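Skorkirport library to lend out board games from December

Families in Skorkirport will be able to borrow board games as easily as they borrow books from December, when the town library opens a games shelf that has been the best part of a year in the making.

The collection starts with 90 titles, most of them handed in over the summer by households who had run out of cupboard space, and it takes in everything from simple matching games for the very young to the sort of long trading game that can swallow a whole wet Sunday. Borrowers will be able to take two at a time and keep them for three weeks, and there is no charge for anyone with a library card.

Jabari Massawe, the librarian behind the scheme, said he had been taken aback by how generous people were once word got round. "We put up one small notice by the returns desk and I thought we might get a dozen boxes," he said. "By Friday there wasn't room to open the office door — and people kept coming in to tell us who they used to play with, which was lovely."

Every game has been checked for missing pieces, a job that fell largely to Vratislav Krajčí, a retired joiner from Ulell who has also turned new draughtsmen and a handful of pawns on the lathe in his garage. He admits that he got rather fond of some of the older sets and was sorry to see them go back on the shelf.

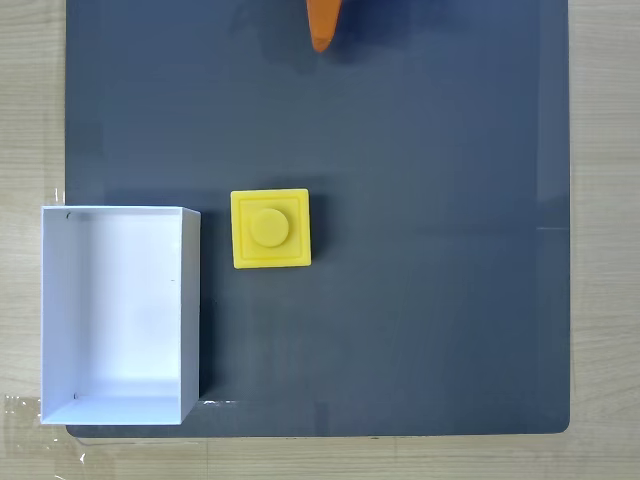

A grant of £400 from the Gatus neighbourhood fund has paid for sturdy storage boxes and spare dice, and anything left over will go towards large-print rule sheets, which several older members had asked for. If a piece does go astray at home, borrowers are asked simply to mention it when they bring the game back, and there will be no fines.

The library will also hold a games evening once a month in the upstairs reading room, running until 9 o'clock, with tea and biscuits for all comers. No booking is needed, and children are very welcome so long as they bring a grown-up along. Donations of complete games can still be left at the front desk during opening hours.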